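Suche
Suchbegriff eingeben
Erweiterte Suche
Seite drucken
Artikel per E-Mail versenden

PRESSEMITTEILUNG
Brullville, Samstag, 5. April 2025

Plovon legt Prüfbericht zum Einräumen von Drogerieartikeln vor: Greifen weitgehend gelöst, Ablegen nicht

Das Prüflabor Plovon hat die Ergebnisse einer Versuchsreihe veröffentlicht, in der ein Roboterarm mit Zweifingergreifer Artikel des täglichen Bedarfs von einer Tischfläche aufnimmt und in einen Korb legt. Untersucht wurde, ob sich die Tätigkeit nach heutigem Stand ohne Aufsicht an eine Maschine übertragen lässt, sei es im Badezimmer eines Privathaushalts oder beim Verräumen im Drogeriemarkt. Für den Haushalt verneint der Bericht die Frage. Für den Verkaufsraum wird sie mit Einschränkungen offengelassen.

Aufgabe und Bewertung

Gewertet wurden 166 Einzelversuche, durchgeführt im März im Labor Brullville. Ein Versuch umfasst das Anfahren eines Artikels, das Schließen der Finger, das Anheben, den Transport zum Korb und die Ablage. Als erfolgreich gilt er nur, wenn der Artikel nach dem Öffnen der Finger vollständig im Korb liegt und kein anderer Gegenstand auf dem Tisch umgestoßen wurde. Eingriffe von Hand führen zum Abbruch und zur Wertung als Fehlversuch.

In 136 Versuchen wurde der Artikel sicher angehoben. Vollständig nach den genannten Kriterien abgeschlossen wurden 93 Versuche. Die Differenz entfällt auf Transport und Ablage. Ein Versuchslauf wurde jeweils mit derselben Software und ohne Nachlernen zwischen den Durchgängen gefahren.

„Die Zahl, auf die es für den Anwender ankommt, ist die zweite“, erklärt Marietjie Sibiya, Leiterin der Versuchsreihe. „Ein Artikel, der in der Luft hängt, ist noch nicht aufgeräumt. Wir haben deshalb auf eine getrennte Erfolgsquote für das Greifen in der Zusammenfassung verzichtet und führen sie nur im Anhang.“

Artikelauswahl

Die Artikel wurden nach Verpackungsform ausgewählt. Maßgeblich waren Standfestigkeit, Querschnitt und die Lage auf dem Tisch. Das Steuerprogramm erhielt vorab keine Abmessungen. Der Greifer verfügt über zwei Finger; eine Saugvorrichtung kam nicht zum Einsatz. Die Beleuchtung blieb unverändert, die Anordnung der Artikel wurde zwischen den Läufen gewechselt.
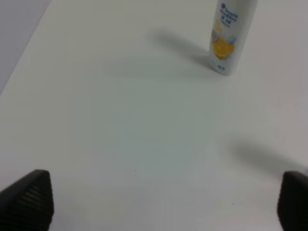
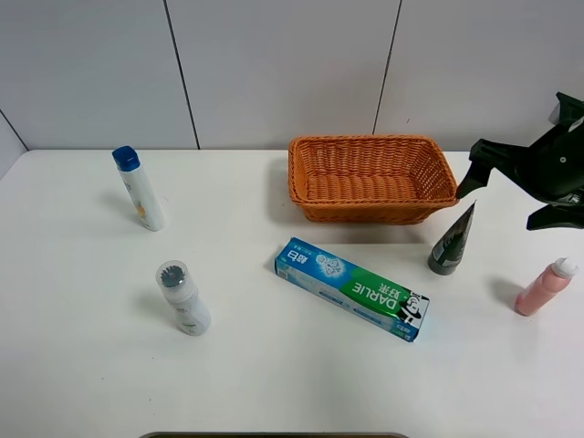

Shampooflasche vor den geöffneten Greiffingern (erstes Bild); Artikel und Korb auf dem Versuchstisch (zweites Bild).

Ergebnisse nach Verpackungsform

Schlanke Flaschen mit Klappdeckel wurden am zuverlässigsten gehandhabt. Fehler traten vor allem dann auf, wenn die Finger zu hoch ansetzten und die Flasche beim Schließen kippte. Weiße Flaschen auf weißer Tischfläche bereiteten der Objekterkennung weniger Schwierigkeiten als erwartet. Ungünstiger wirkten weiche Schatten, deren Rand in einzelnen Fällen als Objektkante gewertet wurde. Der Greifer setzte dann seitlich versetzt an.

Auf der Kappe stehende Tuben ließen sich gut anfahren, verdrehten sich jedoch während des Transports. Ursache ist der Übergang vom runden Querschnitt an der Kappe zum flachen Falz. Je höher die Finger ansetzten, desto größer war die Verdrehung.

Faltschachteln, etwa für Zahnpasta, müssen quer zur Längsachse gefasst werden. Bei diagonaler Lage auf dem Tisch ist dafür eine Drehung des Handgelenks erforderlich, die das Programm nicht in jedem Fall ausführte. Lange Schachteln blieben zudem bei der Ablage auf dem Korbrand liegen. Nach den Wertungskriterien ist das ein Fehlversuch, auch wenn die Schachtel später in den Korb rutscht.

Geneigt liegende Flaschen wurden gesondert erfasst. Bei ihnen waren häufiger zweite Anläufe nötig. Zugelassen waren höchstens drei Anläufe je Artikel.

Einordnung

Die Firma Boychuk, Zulieferer für Ladeneinrichtungen und Auftraggeber der Reihe, sieht die Ergebnisse als ausreichend für eine Erprobung im Verkaufsraum außerhalb der Öffnungszeiten. „Ein Mensch, der am Morgen die liegengebliebenen Artikel nachräumt, ist dort ohnehin vorhanden“, so Vlastimil Ďurica, bei Boychuk zuständig für Filialtechnik. „Wir rechnen mit einer Teilentlastung. Eine Einsparung von Stellen lässt sich aus dem Bericht nicht ableiten.“

Für den Privathaushalt fällt die Bewertung zurückhaltender aus. Der Versuchstisch ist eben und gut zugänglich, die Artikel stehen mit Abstand zueinander. Badezimmerregale, nasse Oberflächen, angebrochene Packungen und eng gestellte Flaschen waren nicht Gegenstand der Prüfung. Maribel Condori, die bei Plovon die Auswertung verantwortet, hält eine Übertragung der Werte auf solche Bedingungen für unzulässig.

Nicht bewertet wurden außerdem Taktzeit, Energiebedarf und Anschaffungskosten. Zur Taktzeit liegen Messwerte vor, die wegen eines zwischenzeitlichen Wechsels der Steuerungsrechner nicht vergleichbar sind.

Weiteres Vorgehen

Eine zweite Versuchsreihe mit dichter gestellten Artikeln und einem flacheren Ablagebehälter ist in Vorbereitung. Die Auswertesoftware stellt erneut die Firma Dravent. Der vollständige Prüfbericht mit Fehlerprotokoll kann bei der Pressestelle angefordert werden.

Pressekontakt
Plovon, Pressestelle Brullville
Ansprechpartner: Fulgencio Barrios
Abdruck honorarfrei, Belegexemplar erbeten

Seite drucken
Artikel per E-Mail versenden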